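Omow Floor Finish: Application Guide
Section 3. Applying the Second Coat

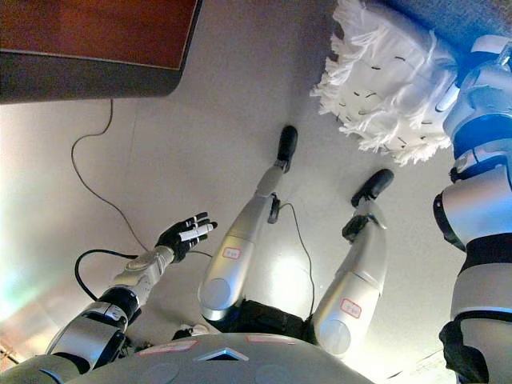
Fig. 3. Pale gray-white floor.

Read this section through before you open the can. The label says the finish levels itself. In our experience it levels itself if you put it on thin, and it sits in ridges if you don't.

1. Check the first coat. Press a thumb into a corner behind the door. If it leaves a print, close the room and come back tomorrow.

2. Sand lightly by hand with 80 grit. Power sanders are advertised for this job, but they cut through a first coat very quickly.

3. Vacuum, then wipe with a damp cloth. So-called tack cloths may leave wax behind. Test one on a scrap piece first.

4. Stir the can for 2 minutes. Do not shake it, whatever the store told you — shaking puts bubbles in the finish.

5. Pour a small amount into the tray and roll toward the door in strips, keeping a wet edge.

6. Leave the roller marks alone. Going back over them makes them worse.

NOTE: The coverage figure on the can assumes a perfectly smooth floor. Few people own one. Buy extra and keep the receipt.

CAUTION: Keep the room above 50 degrees Fahrenheit overnight. "Low odor" does not mean no fumes — open a window on the far side of the house and stay out.

CAUTION: Do not put rugs down early. "Dry to the touch" only means dry to the touch.

If the finish turns cloudy, do not add a third coat to hide it. See Section 4, Repairs.

Text revised by Olga Villanueva, 23 February 2020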